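Speaker notes – "Too close to see: grasping from the wrist view"
Group day, Dollthorpe, afternoon session

Slide 1. Title

Good afternoon, and thank you to Beverley Cartwright for squeezing me in before the coffee break. I know I'm standing between you and the cake, so I'll try to be kind. (Wait for people to sit down. The back door is slow.)

I'm going to talk about the last few inches of a reach, the part where the hand is almost at the object and the wrist camera stops being much help. Most of the work was done with Ruby-Lee Rewi, who ran the trials at Skostolside and who will happily correct me from the second row if I get anything wrong.

Slide 2. The problem

Start with the kitchen story. When you reach for a bowl in a cupboard you look at it once, maybe twice, and then your hand goes in and your eyes wander off to something else. You don't need to see the bowl the whole way. Our policy did want to see it the whole way, and when the bowl filled the picture it got nervous, for want of a better word. It would slow down, back up a little, come in again, back up again. Some of you saw it do this in March and were very polite about it.

With big, evenly colored things the trouble is worse. There's a lot of one color and very little that says where the edge is, and the edge is what you want to pinch.

Slide 3. What the wrist sees

(Leave this one up for a while and let people look. Don't talk over it straight away.)

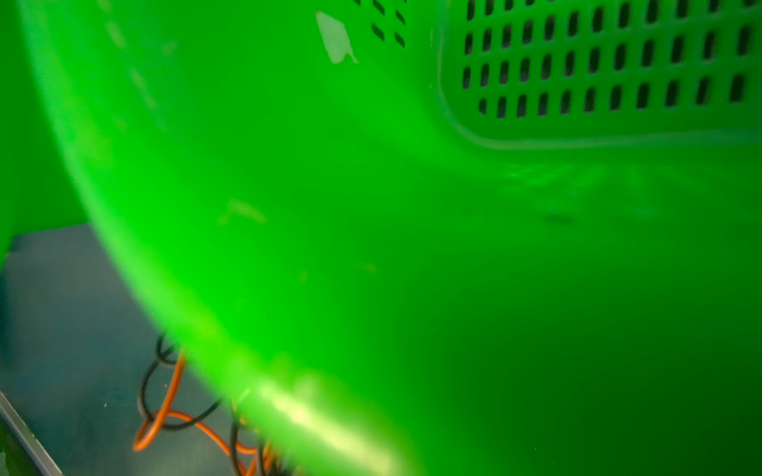
So if you only had this one view, where would you close the fingers? I've asked a fair few people over lunch and most of them go for the rim, and then they change their minds about which way it runs. The holes give you some sense of how the wall curves, and that's useful, but the loops of cable down in the corner pull the attention too. Our first model liked thin, high-contrast things very much indeed. Give it a cable and it would happily forget the kitchenware.

Slide 4. The method, which we call Ganus

The idea is quite plain, and I'm a little embarrassed at how long we took to get to it. While the hand is still far enough away to see the whole object, we save a small summary of that view. As the hand gets closer, the policy leans less on the live picture and more on the saved one, moved along using the arm's own joint readings. How much it leans is learned. We tried setting it by hand first – please don't ask how many evenings that took.

(If someone asks about objects that shift during the approach: yes, that's a weakness, slide 6.)

Slide 5. Results

We ran 400 grasps with the old policy and 400 with Ganus, on the same set of household objects. Hesitations, meaning any time the hand backed away before closing, went down by 70 percent. I'm very pleased with that number and I'd like to stay on it for a moment, so bear with me.

Success went up as well, though by less, and mostly on the large plain objects. On small ones the two policies were too close for me to claim anything. Ruby-Lee has the full table and it's worth a look.

Slide 6. Where it goes wrong

If the object moves after the summary is saved, the policy trusts an old memory and closes on air. We have 2 fixes in mind. One is to take a fresh summary whenever the fingers feel contact they didn't expect. The other borrows from the Fairweather code, which already keeps track of drift, and Beverley has offered to walk us through it.

Slide 7. Thanks

Thank everyone at Skostolside, especially for the late bookings. Mention that the clips are on the shared drive. Questions, then cake.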